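Drelleo Contrast Binding Tape, Knit, Soft Fold
Item 628, by the roll, from Drasden Sewing Supply

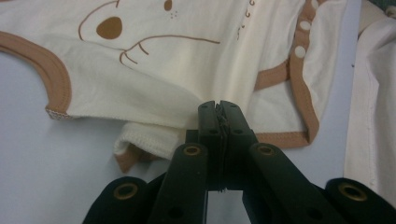 Cream baby bodysuit with tan-brown binding and an animal face on the front.

If you have ever finished a whole baby outfit in one happy evening and then lost your patience at the neckline, this is the tape we would hand you across the counter. Drelleo is our own house binding, and we have been selling it long enough that some of our customers are now sewing for their second round of grandchildren (hello to all of you, and please keep sending us your letters!). It is a stretchy cotton knit with a crease already pressed down the middle, so you can slip it over a raw edge, hold it there with a few clips, and sew it down in one go.

We carry it in 6 colors: Caramel, Oat, Cocoa, Fog, Plum and a plain bright White. Caramel is the one that keeps running out on us, and I can see why. It sits so nicely next to ivory and cream, it hides a bit of mashed carrot, and it doesn't shout boy or girl at anybody. Cocoa is a good deal darker than it looks on most screens, so do ask for a snip of it if you are trying to match something you already have at home.

Details
Width: 3/4 inch flat, 3/8 inch folded
Fiber: 95% cotton, 5% elastane
Roll length: 3 yards
Care: machine wash warm, tumble dry low
Sold by: the roll, no cut lengths

One roll will do the neck, both sleeves and both leg openings of a newborn bodysuit, with a little left over for a bib or a hat. For the bigger toddler sizes I would get two and save yourself the trip. Rolls from the same order come from the same dye lot whenever we can manage it, and if we can't, we will call you before we ship.

A few words on sewing it. Use a ballpoint or stretch needle and a narrow zigzag, and wash the tape along with your fabric before you start, as it does draw up a touch the first time through. Around a tight curve like a neckline, pull the tape gently and leave the garment fabric alone. On the straighter parts, don't pull at all. Oksana Onyshchenko, who teaches our Sunday afternoon class, likes to baste the whole thing by hand first, and her necklines do lie flatter than mine, so I suppose I should take the hint one of these years!

Goes well with
Hladun rib knit, in Ivory or Oat
Skatutine snap tape, nickel free, white or brown
Drelleo thread, small spool, all matching colors

More than 229 customers have left us a note about this tape, and we do read every one. The question that comes up most is whether it can be used on woven cotton. It can, and it makes a lovely soft edge on a quilted blanket, but go slowly at the corners and use plenty of clips.

Unopened rolls can come back to us within a month for a refund or a different color. Plum is on back order until December. For store and classroom orders, write to Teemu Koskela through the contact page and tell him which colors you have in mind, and he will work out a price with you.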